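No pantry at all, can I keep food in the spare bedroom?

Asked in Home & Kitchen > Small Spaces
Viewed 892 times

Hi all, first time asking, long time reading (this site got me through a leaking toilet and a truly awful security deposit fight, so thank you!).

We moved into a new place in March and I love nearly everything about it. It's 800 square feet, it gets a ton of light, and the neighbors are quiet. But the kitchen has no pantry. I mean none. There are two upper cabinets, one of which is mostly taken up by the vent pipe, and then the space under the sink where I don't want to put anything I plan on eating. Plates and glasses went in the good cabinet and that was that.

We do have a little spare bedroom right across the hall, and I've been thinking of turning one side of it into the pantry. We have a white cube shelf already so I wouldn't have to buy anything. I grew up in a house where food in a bedroom was basically a crime, so I keep going back and forth on it. My mother-in-law was over for coffee and when I brought it up she just said "mice" and went back to her cake.

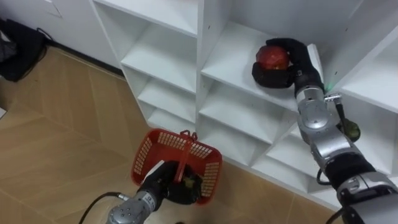
What I'd want to store is pasta, rice, flour, canned tomatoes (so many canned tomatoes), oatmeal, onions and potatoes, fruit, oil, snacks, and the big bag of Galtier coffee beans I buy because it's cheaper that way. My sister also sleeps in that room when she visits, so it can't smell like an onion cellar. I'm not attached to seeing everything lined up in matching jars, I just want to be able to cook dinner without going through three boxes on the floor.

So my questions are, is it a bad idea to begin with? What should stay in the kitchen no matter what? And has anyone done this and kept doing it for longer than a month? We rent, so I can drill small holes but nothing crazy.

Tags: pantry, apartment, food storage, renting

3 answers

Answer 1 (accepted, 96 people found this helpful)
by Piret Rimkutė

I've kept my groceries in a bedroom for going on four years and I'd do it again, so don't let the mice comment get to you. Mice come in for crumbs and open bags and they don't much care what the room is called. If you had them you'd have them in the kitchen too.

First thing, before any food goes in, figure out the heat. My first try was on the wall with the radiator and I had a bag of brown rice go rancid on me by the end of winter. It smelled like old crayons. Put the shelf on the coolest wall you've got and keep it out of direct sun, especially if the room is as bright as you say. A plain roller shade is plenty, mine's a Leltedell from the clearance bin and it stays halfway down all summer.

Second, screw the shelf to the wall. I know, I know, everybody says it. But cans are heavy and a full cube shelf with cans on top is not something you want leaning over a sleeping sister. Fill the two little holes when you move out. Cans go on the bottom row, always.

Flour, rice, oats, cereal and anything else in paper or thin plastic goes into something with a real lid. I use big jars for the stuff I touch every day and lidded bins for the backups. You don't need a matching set, half of mine are pickle jars from the deli on my corner. The smell of pickle does come out, give it a few days with the lid off and some baking soda.

Now the onions. Do not put them in that room! Or if you do, not with the potatoes, because they make each other go off faster and then you really will have the cellar smell. I keep onions in a basket on top of the fridge... ok, I used to, until I read that it's too warm up there. Now they hang in a mesh bag by the back door. Potatoes are in a paper bag in the bottom of the hall closet where it's dark.

Apples and such are fine on an open shelf for a week or so, they just get mealy after that. If you buy a lot, keep a few out and put the rest in the fridge drawer. And don't store them next to the potatoes either, they make them sprout. (Potatoes get along with nothing, apparently.)

What stays in the kitchen for me is oil, salt, pepper, the vinegar I use, one box of pasta, one bag of rice, and coffee. Everything you reach for while something is burning, basically. I go "shopping" in the bedroom once in the morning and bring over what I need for dinner.

Oh, and open cubes are deep. I have pulled a can of chickpeas out of the back that was older than my nephew. Put the new ones behind the old ones every time you unpack groceries, even when you're tired.

Comment from the asker

Thank you SO much, this is exactly the kind of answer I was hoping for. I had no idea about the potatoes and apples. Mine have been living together in one bowl since we moved and I did wonder why the potatoes looked like they were growing antlers.

I checked the walls and the inside one between the bedroom and the hallway stays coolest, I put a thermometer on it in the afternoon. So that's where I'm leaning. 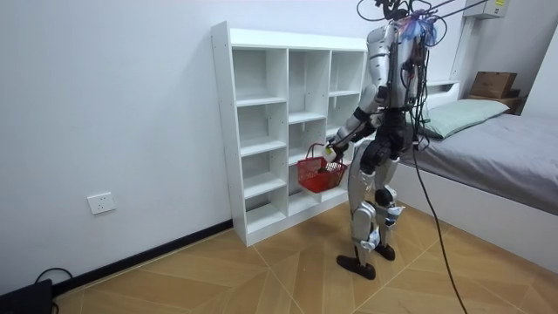

One more thing about the carrying back and forth. Do you bring stuff to the kitchen in your arms or do you have some kind of system? It's only across the hall but I dropped a jar of Sepp mustard on the tile the other day and I'm still finding glass. Also my husband wants to know if beer counts as pantry. I said it counts as his side of the closet.

Reply from Piret Rimkutė

Basket! Any basket with a handle. I keep it right by the shelf and it goes over to the kitchen with whatever I'm cooking that night, then anything I didn't finish rides back in it after dinner. If I only have my hands I try to take everything at once and then it's mustard all over again. For glass on tile, fold up a damp paper towel and press it down, it picks up the tiny bits the broom leaves behind.

Beer is pantry. Sorry.

Answer 2 (8 people found this helpful)
by didard_street_dweller

Agree with most of the above except I wouldn't leave it open if somebody sleeps in there. I hung a curtain in front of mine on a tension rod and it made a huge difference, both for dust and for just not staring at soup when you're trying to fall asleep. An old bedsheet works great, and you can wash it. We live on Didard Street right over a bakery so flour dust gets on everything anyway, and I still think it's cleaner with the curtain.

Also bay leaves in the flour. My grandma did it for the moths. I couldn't tell you if it works but I do it and I've never had moths, so.

And write the date on things with a marker when you open them. Painter's tape if you don't want to write on the jar.

Comment on Answer 2

Bay leaves did nothing for me, I had pantry moths for an entire summer. What worked was freezing every new bag of flour for a few days before it went on the shelf, plus throwing out the birdseed, which was where they were coming from in the first place. Check your birdseed, people!!

Answer 3 (1 person found this helpful)
by tallboy_kev

just get one of those rolling carts that goes next to the fridge. ours is super skinny and holds all the cans. didn't even need the bedroom

Comment on Answer 3, from the asker

I wish! The gap next to our fridge fits a broom and that's where the broom lives.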